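首页 > 关于我们

关于 Nelotico

我们教机器人叠衣服、卷领带、收抽屉、装盒子。说“教”，因为每一个动作都由人先做给它看：操作员坐在主控臂前面，手怎么走，台面上的两条机械臂就怎么走，摄像头和关节读数一起记下来，这就是一条示范。示范攒够了，交给学习系统去练，练完拿回来试，试完大家围着看哪里不对劲，再接着录。听上去有点像带徒弟，干起来也确实像（徒弟脾气很倔，但进步的时候真让人高兴！）。

Nelotico 是一支做示范数据的团队，现在一共13个人，有操作员、标注员、硬件工程师，还有两位专门写任务说明的同事。我们的客户和合作方大多在做双臂操作的模型，他们需要大量干净、多样、标注清楚的示范，我们就负责把这些示范一条一条录出来。

我们从哪里来

最早是 Amos Marchetti 和 Maham Hayat 两个人在一间小工作室里折腾。Amos 之前做夹具设计，Maham 在服装厂管过后整理车间，见过各种各样的布料怎么跟人作对。他们第一次让机械臂叠一块毛巾，录了整整一个下午，回放的时候发现桌布的颜色和毛巾太接近，模型什么都没学会。第二天换了桌面，重来。

这件事后来成了我们的老规矩：开录之前先看桌面、看光、看物件，再看人。到现在，新同事入职第一周还是要自己搭一遍工位，从拧底座、走线到调相机，全部亲手来。线要用扎带固定好，在关节的地方留够余量，留少了手臂一抬就绷住，留多了又会垂到台面上挡东西。谁的线走得漂亮，大家会特地过去看一眼。

我们在做什么

目前手上有三条主线。

Virk 是柔软物件的项目，也是人最多、讨论最热闹的一个。衣服、围巾、领带、袜子，凡是一碰就变形的都归它。软东西好玩就好玩在每次摆上去都不一样，同一条围巾，上一条示范里边角是平的，下一条就翘起来了，操作员得临场想办法。我们很看重这种临场的办法，任务说明里只写开始和结束要达到什么样子，中间怎么拿、从哪头下手，留给操作员自己判断。

Listico 是收纳和开合：掀盖子、扣搭扣、拉抽屉、把东西放进盒子再盖好。盒子的盖子有的紧有的松，搭扣的手感也各不相同，这类任务对力道的要求很细，新手一般要练上一阵才肯把自己的示范交出来。

第三条线还没有正式的名字，内部就叫“杂货铺”，专门收各组想试又没排上期的点子。好几个现在的常规任务都是从杂货铺里长出来的，包括卷领带。

到今天，任务库里已经有超过211个任务，每个任务都有自己的说明页、物件清单和验收标准。物件清单是 Maham 的心头好，她坚持每件东西都要登记材质、尺寸和来源，连一条旧领带也有自己的编号。

一条示范是怎么录出来的

先是布置。操作员照着说明把物件摆上台面，每条示范之间都要换位置、换朝向，有时候连旁边不相干的箱子、篮子也挪一挪，让模型别把背景当成线索。

然后是录。录的时候旁边不许喊话，这是操作员们自己提出来的要求。一条示范里出现小失误没关系，夹空了再夹一次，布滑了再提起来，我们会保留这样的片段，并且单独打标签。模型将来在真实的屋子里也会失手，它得见过人是怎么补救的。真正要废掉的，是夹爪硬撞台面、相机被挡住，或者操作员自己中途改了主意的那些。

再往后是看。每条示范由另一位同事从头看到尾，标出阶段：靠近、夹住、提起、移动、放下、松开。标注员和操作员每个月换一次岗，标过别人的动作再回去操作，手会稳很多，也会更体谅看片子的人。

最后是回话。数据交出去以后，我们会请合作方把模型失败的情形发回来，挂在走廊的大屏幕上。大家路过都会停下来看，看着看着就有人说“这个我能录”，然后跑去搭工位了。我们特别喜欢这个时刻。

我们的操作间

操作间里有11个工位，布局尽量一致：两条机械臂并排装在前横梁上，台面三面有围板，物件放在手臂够得着的范围里。一致是为了让不同工位录出来的数据可以混着用；工位之间也特意留了一些差别，比如台面花纹和灯光的角度。

硬件的日常维护由五位工程师轮流负责。夹爪的指尖是消耗品，坏得最勤，他们有一整面墙的备件，还有一本手写的维修本，从第一台手臂记到现在，字迹换了好几代。欢迎来访的朋友翻一翻，里面有不少画得很好的草图。

我们和谁合作

Nornberg 是我们合作时间最长的伙伴，他们做家务类的双臂模型，我们给他们录示范，他们给我们最直白的反馈。每年9月两边的人会凑在一起，拿出各自最头疼的任务让对方试，输的一方请吃饭。去年的题目是把衬衫领子翻好，双方都输了，饭是各付各的。

我们也和几所职业学校一起开短期实习。学生里做过裁缝、学过烘焙、修过钟表的，上手往往特别快，手上的分寸感是现成的，我们跟着他们也学了很多。

关于数据本身，有几件事我们一直这么做：
操作员的姓名不进入数据包，署名与否由本人决定；
失败的示范和成功的示范分开存放，两种都可以交付；
任务说明随数据一起提供，改过的版本也都保留；
合作方随时可以来操作间，坐下来自己录几条试试。

最近在忙的

Virk 组这阵子扑在领带上。领带又长又窄，一头宽一头尖，面料滑，花纹密，从窄的那头起手和从宽的那头起手完全是两种难法，组里为此分成了两派，午饭时都在争。卷好的要放进展示盒里，台面上还常常摆着篮子和收纳箱。下面是一条花领带在台面上的样子，两只夹爪都凑到了它左边那一头，后面敞开的盒子里有两卷。 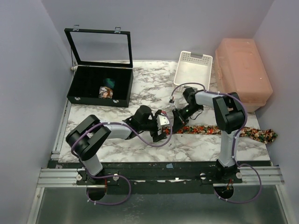

来找我们

想合作、想参观，或者手边有一件你觉得机器人绝对对付不了的东西，都请写信来。信里说说物件是什么、平时人是怎么弄它的，有照片更好，Maham 会亲自看。

操作员和标注员的岗位长期开放，不要求编程经验，手巧、有耐心、愿意把同一件事换着花样做很多遍的人，我们都想认识。面试当天会请你上工位试录一小段，不计分，录完我们一起看回放。

本页更新于2026年2月18日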